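Home | News | Robotics | Software | Events | Contact

Trunon opens up its planner for two-handed cleaning jobs
14 shares | 3 comments

Trunon has released a new version of its motion planning software, with most of the changes aimed at jobs that need two hands at once, such as sweeping scraps into a dustpan.
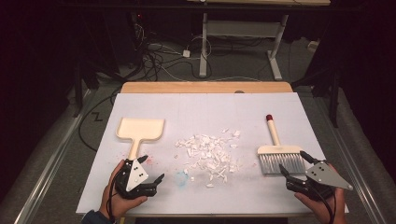
What is new in the release

The main addition is a planner that treats both arms as one problem. Earlier versions worked out a path for each arm and then checked the two for collisions. That was fine for picking and placing, but it led to long pauses when the hands had to work close together. With a brush and a dustpan they are close together nearly all the time.

The new planner picks a contact line between the two tools first and builds both arm paths from that line. Trunon says a full plan now takes 85 milliseconds on the computer it ships with its development kit, down from 300 in the last version. If the pile shifts or spreads, the planner starts again from the current position and does not send the arms back to a rest pose.

The perception side has changed too. Loose material is hard for software that expects separate objects, and small white scraps on a white board are a poor match for a system that looks for clean edges. The release drops the step that tried to outline every piece. It now estimates a covered area and a rough density, and updates both after each stroke. Stray bits that lie far from the main pile are put on a separate list and handled at the end.

Training from hand-held grippers

The sweeping skill included with the release was learned from people doing the work with a gripper in each hand. Trunon's team in Cimudthorpe recorded 102 runs, using a brush, a dustpan and piles of white fragments. Those runs are included in the download, along with the scripts used to trim and label them.

A tool called Srour handles the replay. It lines up the two gripper paths on a single clock and flags any stretch where one of them drops out or jumps. In earlier versions users had to do this by hand, and several of them had asked for a fix on the company's forum. Srour can also be run alone on recordings made with other equipment, as long as the files carry time stamps.

Early use

Lunlow, which makes control software for small workshop robots, has had the planner since March. The company said it got the sweeping skill running on its own arms without retraining, but had to lower the speed limit – the default was too fast for a light brush, and pieces were thrown past the dustpan. Trunon has since added a setting that caps the brush speed at up to 60 percent of the arm's normal limit.

Some gaps remain. The release does not cover wet material, and the planner assumes a flat surface. Emptying the dustpan is still a scripted motion with a fixed bin position. Trunon plans to work on that next but gave no schedule.

The planner and the recordings can be downloaded now. Srour comes as a separate package and needs the new version of the planner only for live replay.

Share this story | Print | 3 comments
Previous | Next | Back to Software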